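3.2 Wrist Camera and Fingertip Alignment

I built the arm on the big bench at Forsyth, the shared workshop where I rent a shelf, and I should say up front that the shoulder and elbow got most of my care and the wrist got what was left of the month. The first camera bracket (printed in November, two perimeters, way too thin) wobbled every time the elbow motor reversed. I lived with that for longer than I'd like to admit, and then Cletus Park lent me a scrap of aluminum angle and the wobble was gone in one evening!

The bracket holds the camera low, looking out between the fingers. I went back and forth on this. A camera up on a post sees the whole bench and makes calibration easy, but the hand covers the object at exactly the moment I care about. From the wrist, both fingertips stay in view the whole time, so the policy can learn the relation between tip and object straight from the pixels. The price is that anything big gets chopped off at the borders. Baskets are the worst for this, as Figure 4 shows pretty well.
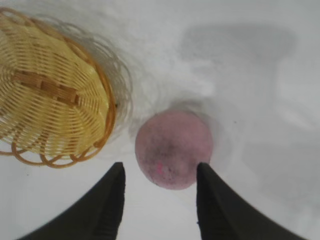 Figure 4. Wrist camera view with the ball above the gap between the fingertips and the woven basket at upper left.

I like this view a lot for explaining the alignment problem. The gap is roughly as wide as the ball, so there isn't much slack on either side, and the right tip is already touching or nearly touching. The basket rim is close by as well, with all those cane loops sticking out, and a loop is just the sort of thing a fingertip loves to hook. My early scripted grasps went straight down the center line of the gripper and paid no attention to neighbors. The later ones shift the wrist sideways first if the segmenter finds anything near the planned finger path.

The segmenter (I call it Oron, it's a small network and runs on the same board as the motor loop) was trained on 743 hand-labeled views from the bench. Pale bench, dark fingers, and a matte ball should be an easy case, and mostly it is. Shadows are what gave me grief. The arm throws a wide soft one on the surface, you can see it in the upper right of Figure 4, and Oron kept growing the mask of the ball out into the gray. I added 118 views where I labeled only the shadows, as their own class, and the masks tightened up nicely.

Basket rims were a different headache. The openings between loops are the same color as the bench, so the mask comes out ragged, and a ragged mask makes the clearance estimate jump from one reading to the next. I ended up wrapping the whole basket mask in a convex hull before measuring anything. It's crude, and it wastes a little free space near the rim, but the wrist stopped twitching.

For the trials in Section 4 I kept the bracket, the fingers, and the lens fixed, and ran 210 grasps with the ball set down at different distances from a basket. In 36 of them the planner asked for a sideways shift before closing. Finger force was capped in the Osto driver at the same value throughout. I did not retune between objects, tempting as that was.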